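Llevo tiempo defendiendo que en manipulación se aprende más variando el fondo que sumando horas, y el informe de Zornotholm me ha alegrado la mañana: 300 demostraciones bien repartidas rinden, en sus pruebas, como las 369 del año pasado. 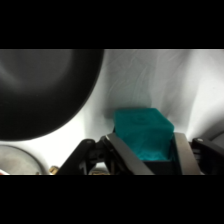
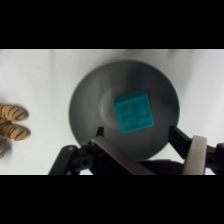
Lo que me entusiasma del método es su modestia. Cambian los objetos de alrededor y dejan quieta la tarea. Un bloque turquesa sobre un plato gris oscuro, con un peluche atigrado al lado, obliga a la política a decidir qué importa. ¡Qué gusto ver una idea tan sencilla bien medida! Faltan telas estampadas, y ojalá lleguen en octubre.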